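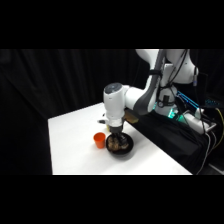
3.2 What counts as a mess

I started this study because I wanted to know why some small tables feel untidy with hardly anything on them, and I kept running into the same problem: people don't agree on what a mess is. Ask someone to clear a table and they'll stack the plates and leave the toys, or put the toys away and leave half a snack sitting out (I am firmly in the second group, for the record). So before I could say anything about tidying I had to sort out my words. I use "held" for anything that's inside something else, and "loose" for anything that sits straight on the surface. In Figure 1 the brownish food pieces are held, all piled up in a round black bowl, while the small yellow object and the tan block on the white tabletop are loose. That sounds almost too simple to write down! But it did a lot of work for me later, mostly with food, where a pile in a bowl reads to people as one thing and the same pile on a tabletop reads as a disaster.

Figure 1. Held and loose items on a white tabletop.

The reports I worked from came in through Voltside, the shared diary I set up for households in Trulov and Tovcombe. I ended up with 2,000 entries from 300 households, each one a short note on what was out, where it went, and whether the person felt finished. I threw out the entries that only said "cleaned up" and nothing else, which hurt, because there were a lot of them in June and I'd been counting on that month. What stayed in was wonderfully uneven. One household logged every spoon. Another wrote a whole paragraph on a single cup and then skipped a week.

Containers turned out to be harder than I'd planned for. My first coding sheet treated a cup as a cup, full stop, and it took me a while to see that people don't. A cup standing up is a place to put things. A cup on its side is one more thing to pick up, and diarists wrote about it in the same breath as toys and socks. So I split containers into "open for use" and "lying down," and recoded the whole set by hand over a couple of long weekends. 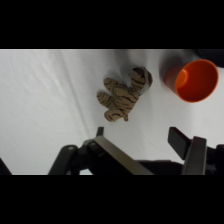
Soft toys gave me trouble of a different sort. They have no right way up that anyone agrees on, and they don't stack, and people get attached to them, so a plush animal on the table was quite often left where it was even when everything near it got moved. Huenchumán's tidiness scale, which I borrowed for the scoring, has no room for this: an item is either in its place or it isn't. I added a third option, "allowed to stay," and used it for 100 entries that I'd first marked as unfinished. Some of those were soft toys, some were fruit, and one was a lamp that I still can't make sense of.

I scored every entry 2 times, with a gap between the rounds so I wouldn't just remember my first answer. Where the two scores disagreed I went back to the diarist's own words and let those decide. Most of the disagreements were over bowls with very little left in them, and I take those up in the next section along with trays.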